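From: Asabe Bako
To: suppliers list
Subject: Re: Face shield visors – spare capacity at Sandisden

On Saturday Gladys Paucar wrote:

> We have now sent 3,541 visors out of the Sandisden unit, the last 762 of
> them to the care homes on the Heludow side. The hospital says its stock
> is fine until October. Can anyone tell me whether we should keep the
> second line running, or hand the space back to the packing team?
> Also, Skorano want to know who pays for the return of the empty crates.

Gladys,

Please keep the second line going for now. I spoke to the buyer at the hospital this morning and she is happy with the visors, but the elastic is a problem. The batch from Aliyu is narrower than the one we tested and it slips out of the slot when the shield is taken off in a hurry. They have had 40 returned from one ward alone.

Aliyu have offered to replace the whole roll at their own cost. It should reach you by the middle of the week. Until then, use up the old wide elastic first and put the narrow stuff to one side, clearly marked.

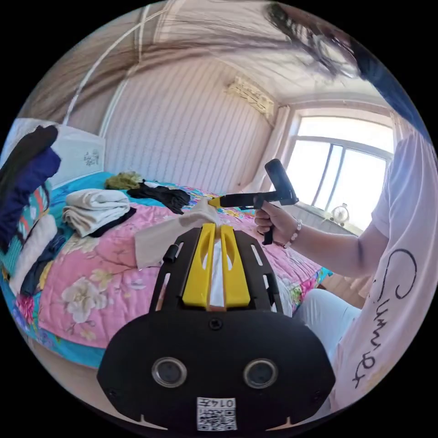
On the crates, Skorano agreed at the start that they would collect them on the return run, so there should be nothing to pay. If the driver says otherwise, ask him to ring me before he leaves. I have the email from their transport office and can forward it.

Two other points. The foam strip needs to go on before the visor is clipped in – three of the boxes I opened had it stuck over the clip, and the shield then sits crooked. And could whoever fills in the batch sheets please write the date on every page? The hospital sent back last month's set for that reason and I had to work it out from the delivery notes.

I will be at Sandisden from ten on Saturday if anyone wants to go over the new cutting template.

Asabe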